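Course Notes, Unit 7: Work Surfaces and Bench Layout
Standale Technical Program, Shop Planning 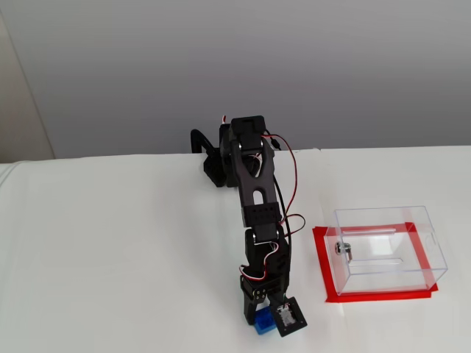

7.1 Surface height
Bench height is set from the standing elbow height of the user. For light assembly the surface sits slightly below the elbow. For work that needs downward force, such as filing or pressing, it sits lower. For fine inspection it sits higher, with forearm support. A fixed bench shared by several users is a compromise, and the taller user should set the height - a platform can raise a shorter user, but a low surface cannot be corrected from the floor.

7.2 Reach zones
The primary zone is the area swept by the forearm with the upper arm hanging at the side. The secondary zone is the area swept by the extended arm without leaning. Parts handled in every cycle belong in the primary zone. Anything outside the secondary zone counts as storage and is left out of the cycle time.

7.3 Surface color and finish
A light surface returns more light to the underside of the work and makes dropped dark parts easier to find. A gloss finish produces glare under overhead fixtures. Matte finishes are preferred, but they hold oil and need more frequent cleaning. See the Podau layout sheets for fixture placement.

7.4 Deflection
Treat the top as a simply supported beam for a first estimate. For a center point load P, span L, modulus E and second moment of area I:

deflection = P L^3 / (48 E I)

Doubling the span increases deflection by a factor of 8. Doubling the thickness reduces it by the same factor. Check the units of I before substituting. Most errors in last June's papers came from mixing mm and m.

7.5 Problem set
(a) A top spans 80 cm and carries a center load of 631 N. Find the minimum thickness for a deflection of 2 mm. Take E and the top width from the Stuvari data sheet.
(b) Repeat with a third support at midspan and the load moved to the center of one bay. State any assumption made about continuity over the support.

Show all working. Answers are due before Unit 8.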